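November — finish bench, Flercombe shop

Picking up from the last entry. Wax oil trials on the pale boards, third round. Still chasing the blotch problem. The Himar oil goes on fine and then goes patchy overnight wherever the grain turns. Straight grain takes it evenly, curvy bits drink it.

Sanding first. Went 100 grit, then up through the usual steps, and stopped early on half the boards. The other half got taken finer than I would normally bother with. Idea is that a tighter surface can't soak up as much in the wavy spots. Fadime thinks we are just burnishing it and the oil will sit on top and peel. Could be. Will know in 2 weeks.

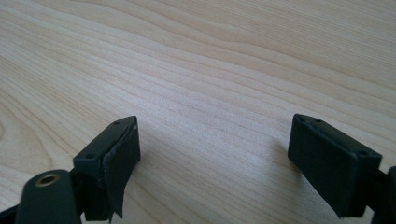

Mix for board A: Himar straight from the can, no thinner. Rag on, wait, rag off. Board B: same oil cut with the Tuncer thinner, one part to four. Board C: thin wash coat of shellac first, let it dry hard, scuff, then oil. Board D is the control, sanded and nothing else, kept in the drawer so nobody puts a mug on it again.

Room was 22 degrees when I started and dropped once the roller door went up for the delivery. Shoud have waited. Oil got tacky slower after that, esp. on A. Wrote the times on masking tape on the back of each one.

Rags: laid flat outside on the fence, NOT in the bin. Please keep doing this. Found two balled up under the sink this morning.

C looks best so far. Color moves less than I thought, maybe a touch warmer than the control. B had a streak near one end where I overlapped, my fault, came out with a second wipe. A is blotching already. Same old pattern, darker where the end grain comes up through the curve. Not worth carrying on with A at full strength — will strip it and use the back for something else. 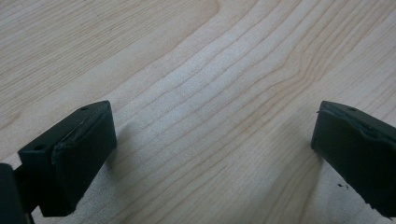 Fadime Tokgöz wants it noted that the shellac coat adds a full day per top, and that the last job with it took a scratch in the first week and couldn't be spot repaired the way plain oil can. She would sooner see B done again with two thinner coats and a longer wait between them. Also asked whether the Utel pads leave anything behind in the grain, because she had white specks on a drawer front.

Fair point on the repair. Adding board E: two thin coats, overnight between. Will cut in with the gray pad, wipe down with a clean cloth and thinner, and check for specks under the raking lamp before the second coat goes on.
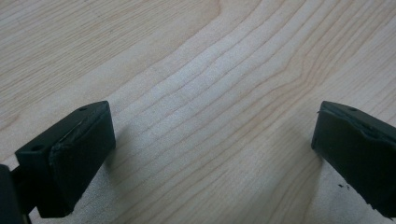 Water test once they have all cured. Wet glass left standing, one hour, then overnight. Coffee too, and a drop of vinegar if there's space left on the offcuts. Same spot on every board this time, last round I put them all over the place and couldnt compare.

To order: thinner (down to the last third of a can), lint free cloths, masking tape, 700 ml jar with a lid that seals properly. The old one skinned over and I threw out most of what was in it.

Still need to look up how long the shellac flakes keep once mixed. Label on ours has come off.

Questions or swaps: leave a note at the finish bench | Flercombe workshop notebook, shared copy | Back to top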